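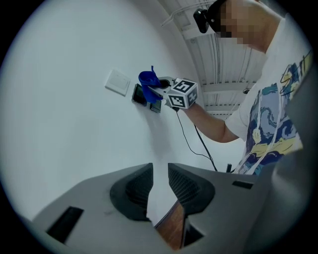
The grip that wouldn't let go

By the time the fault had a name it had already eaten most of a month. Muireann Costello calls it the sulk. On the ticket it is "jaw hold, no release", logged April 11, 2023, and closed twice by people who were wrong.

Lukora makes handheld grippers. You squeeze, the jaws close, and the marker cube on top lets the tracking work out where your hand went. Do a chore enough times and a robot arm can be taught to copy it. Wiping walls, in this case. Switches, panels, the bits round the edges where the grease goes. Dull work. Costello's team had 2000 runs to record and thought that was the hard part.

First sign was a bad squeak. A recorder finished a wipe, let go of the trigger, and the jaws stayed put. She pulled. The soft thing in them came away with a jerk and her knuckles went into the edge of a switch plate. Skinned, not broken. Plaster, cup of tea, back to it. The note in the log says "sticky??" and that's all it says.

Then it happened again, other hand, other gripper.

"I blamed the cloth," says Costello. "Then I blamed the people. I'm not proud of that one."

The cloth was a fair guess. Damp fabric clings to a mesh pad. So they swapped fabrics, dried everything, ran a whole afternoon on foam. Fewer sticks, not none. Ticket closed. Two days later, reopened.

What makes a stuck jaw more than a nuisance is the recording. The tracking doesn't know the jaws are stuck. It sees the trigger open, writes down "open", carries on. So the file says the hand let go at the wall when it was still holding tight and halfway to the bin. Feed that to an arm and it learns to drag. Which is what Grendirel, the arm in the next building, went and did. Opened its fingers late, hauled sideways, and took a wall panel off its clips. The stop button was hit. Nobody was inside the line. The panel landed face down and still works, annoyingly.

That got attention a skinned knuckle hadn't. Recording stopped the same day.

Costello took the grippers apart on a bench with a lamp and a bad temper. Springs fine. Pads fine. She was on the last one when she left it lying on its side, cable hanging off the bench, and the jaw closed on nothing and stayed closed. Lifted the cable, it opened. Dropped it, closed.

The cable. It leaves the underside of the grip and hangs free, and when an arm is raised to shoulder height the full weight of it pulls on the plug. A few pins shift by less than you'd see. The release signal drops out and the motor holds its last order, as it was told to. Low work, tabletops, never a problem. Walls, all the time. Every test after a repair had been done sat down at a desk.

"We tested it everywhere but up," she says.

Nadar, who supply the plug, have sent a version with a latch. Lukora has added a clip that takes the weight off, and changed the default, so a lost signal now opens the jaws. That second change had an argument behind it. Open means you drop things. For a wall wipe, who cares. For Tonderus, the kitchen project due to start in May, somebody is going to be holding a glass. They're still argueing. The likely answer is a setting per job, and a buzzer.

The recordings are a sorrier business. No cable data was kept so there's no clean way to pick out the bad runs. Someone has to watch them. Costello can get through up to 90 in a day before her eyes go, and she flags anything where the cloth travels after the trigger opens. It is teh least popular job in the building and she has kept most of it for herself.

Grendirel stays parked until the sorting is done. The walls get wiped by hand.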